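**Marble worktops - would you do it again?**

**tilly_ofilstead**
Right, need some opinions before I hand over a deposit. We're finally doing the kitchen (been saving since forever) and I have my heart set on white marble with soft grey veining. The quote from Carretero came in at £2954 fitted, including the bit behind the hob. My other half wants laminate and a holiday.

This is the sort of thing I mean, pale with a bit of speckle in it: 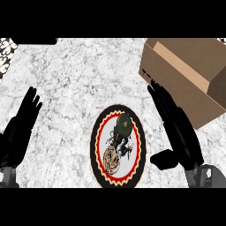
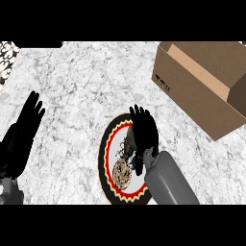

Kitchen is 84 inches along the window wall and then a short return to the fridge. We cook most nights, lots of curry, lots of lemons, and two teenagers who have never met a coaster. Am I mad?

**Grumbleweed36**
Yes. Next!

OK, longer answer. We had it in our last place in Jerndale and I spent ten years chasing people round with a cloth. Lemon juice takes the shine off and leaves a dull patch you only see when the sun's low, and then you see it every single morning. Turmeric is worse. Get quartz.

**pvillalobos**
Going to disagree with Grumbleweed. Ours went in the June before last and it's got marks all over it and I love it. My nan's pastry slab was covered in rings and scratches and it was the nicest thing in her house. If you want it to stay like the showroom then no, don't bother, but if you can live with a bit of wear it's lovely stuff. Ask for honed, not polished, the etching hardly shows.

Patricio Villalobos, (very amateur) baker

**Grumbleweed36**
"A bit of wear" - mine looked like a pub table mate. And a slab you bring out for pastry isn't the same as the place you make the tea.

**moss_and_mortar**
Has anyone asked about sealing? We do ours twice a year, takes me an evening with the radio on. It helps with curry and red wine if you wipe up quickly. It does nothing for lemon though, whatever the man at the shop says, so don't let them sell you a fancy sealer for that.

Also check whether your quote includes the sink cut-out. Ours from Grirmont didn't and we had words.

**tilly_ofilstead**
Ooh, just looked and the cut-out is NOT on there. Ringing them tomorrow. Honed sounds more like me, I think. Does it feel rough?

**pvillalobos**
No, sort of like a smooth pebble. Ask for an offcut, take it home and leave half a lemon on it overnight. Then show the other half!

**Grumbleweed36**
Do the turmeric as well. I'll wait here.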